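Collecting Demonstrations for a Shared Packing Task
Final project report, robotics stream
December 2022

1. Purpose

The aim of the project was to build a set of recorded demonstrations for training a packing policy. In the task, a person and a teleoperated gripper work on the same cardboard box. The gripper brings small goods and pieces of packaging to the table, and the person can move the box, rearrange its contents or close the lid.

The work was carried out in the Brustura teaching space, which is shared with the garment handling project. Recordings were stored and labelled in Pramix, the department's annotation tool. The policy to be trained is called Nuditus. Its design is covered in a separate report, so only the data it needs is dealt with here.

Our target was 400 usable episodes. The group recorded 415.

2. Recording setup

Each episode has at least two video streams: one from a small camera at the gripper's wrist and one from a fixed camera that covers the table. Joint positions and gripper opening are logged alongside the video. All streams share one clock, and Pramix refuses an upload if the timestamps don't line up.

The gripper pads are bright green. They were chosen because they stand out against cardboard, and a simple colour threshold is enough to locate the pads in most wrist images. The threshold is used for checking only and isn't given to the policy.

Cardboard was the hardest material to record well. Panels and strips are close in colour to the box, they can hide most of the wrist view when held near the camera, and a long strip pinched at one end swings when the arm changes direction. Operators were told to slow down before any change of direction while holding a strip, and to keep the pads square to its faces.
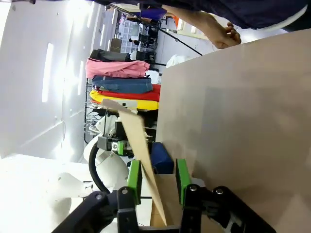 3. Task definition

An episode starts when the operator presses the foot switch and ends when it's pressed again. Between those points the operator and the person at the table carry out one instruction from a printed list. The instructions are short, such as "put the stapler in the box", "hand over the cutter" or "hold the strip". Longer jobs were split up, as early trials showed that labellers disagreed about where one step ended and the next began.

The person at the table was allowed to act at any time. We first tried a fixed order of turns, but the resulting episodes were stiff and the person's hands were still for long stretches. Protocol version 2 dropped the turns. It asks only that the person not reach between the pads while they are closing.

Objects were placed by hand from a sheet of start layouts. A layout gives the position of the box and of each object by table zone (left, centre, right, near, far). It doesn't give angles. The operators were asked to vary these themselves, and most did, although the pouch was laid parallel to the table edge far more often than we wanted.

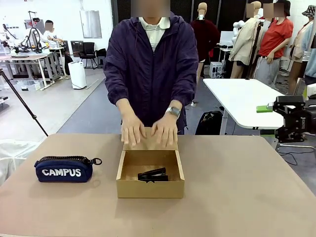 Figure: Open box with the stapler inside and the pouch to its left.

4. Labelling

Each episode was given an instruction, an object name, an outcome and any number of event marks. The outcome is one of complete, partial or failed. Partial was used where the object reached the correct zone but was dropped, tipped or left across an edge.

Event marks cover first contact, grasp, release and any contact between the person and the object. First contact was the least reliable of these. In the fixed view the pads are often behind the object, and in the wrist view the object may fill the gap before it is touched. Labellers were asked to use the gripper current trace where the two views disagreed.

Forty-three would normally be written in words in this report, but the episode tables use numerals throughout: 43 episodes were sent back for a second reading. Most of them concerned the lid. A flap held by the person can look finished before it is let go, and the first instructions to labellers didn't say which moment to mark. They now say to mark the release.

5. Tools and sharp objects

The box cutter was included because a packing station will normally have one within reach. It was treated as a separate class with its own rules. The blade had to be fully retracted and checked by the operator before the start of the episode, and no cutting was done by the arm. The cutter was to be gripped by the handle with the slider clear of the pads.
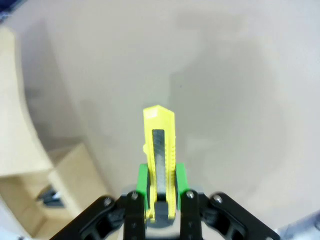 A yellow handle is easy to segment, and we expected the cutter to be the simplest object in the set. Grasp labels were consistent between labellers. Orientation labels were less so, since the two ends of the handle look similar at low resolution. We added a field for which end points away from the gripper and filled it in from the full-size wrist video.

6. Known problems

Shadows on the table change between sessions. They fall across the working area when someone leans in, and the effect is strongest on the pale surface. We left these episodes in.

The background of the fixed view includes the garment project's mannequins and other people at their benches. Faces, including the mannequins' heads, were blurred before upload. A policy trained on the full image may learn to depend on the background, so a table crop is supplied with each episode.

The set has too few failed grasps. Operators tended to restart after a poor approach, and restarted attempts were deleted on the recording machine in May before we asked for them to be kept. Recovery from a missed grasp is therefore poorly covered.

7. Handover

The episodes, layout sheets and labelling instructions have been passed to the Wattanapong group, who will train Nuditus on the table crops first. The foot switch cable needs replacing before any further recording. The spare is in the drawer under the recording machine.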